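Focos empotrados que parpadean al bajarlos con el regulador

Lectura: 2 min

Senan Daly

Hola a todos. En agosto cambié los halógenos del pasillo por LED Wimeck regulables, o eso pone la caja, y desde entonces me tienen loco. A tope van de maravilla, pero en cuanto bajo de la mitad empiezan a temblar. El regulador es el viejo, un Stirkaden de 500 W que ya estaba en la casa cuando la compré. Son cinco focos, 28 W en total. ¿Cambio el regulador o devuelvo los focos? No quiero gastarme otro dineral - bastante llevo ya.

Aoife Nic Giolla

¡Me pasó igual en la cocina! Casi seguro que es el regulador. Los de antes piden una carga mínima (mira la tuya, la mía ponía 60 W) y con 28 no llegas ni de lejos. Yo puse uno para LED, con ajuste de mínimo, y se acabó el baile. Me salió por 73 euros con el electricista incluido, que a mí los cables me dan respeto.

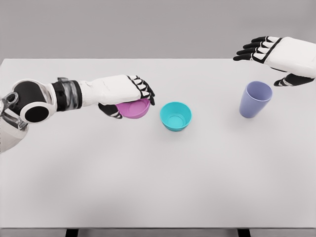

Qué mirar antes de comprar

- Que sea de corte de fase final, si la caja de los focos lo pide.
- La carga mínima, no solo la máxima.
- Si lleva el tornillito del mínimo. Se sube hasta que deja de parpadear y listo.

Y corta la luz en el cuadro antes de abrir nada, por favor.

Mac Carthaigh

A mí me parpadeaban sin regulador ni nada y era un empalme flojo. Yo los dejaría siempre a tope jaja, total para un pasillo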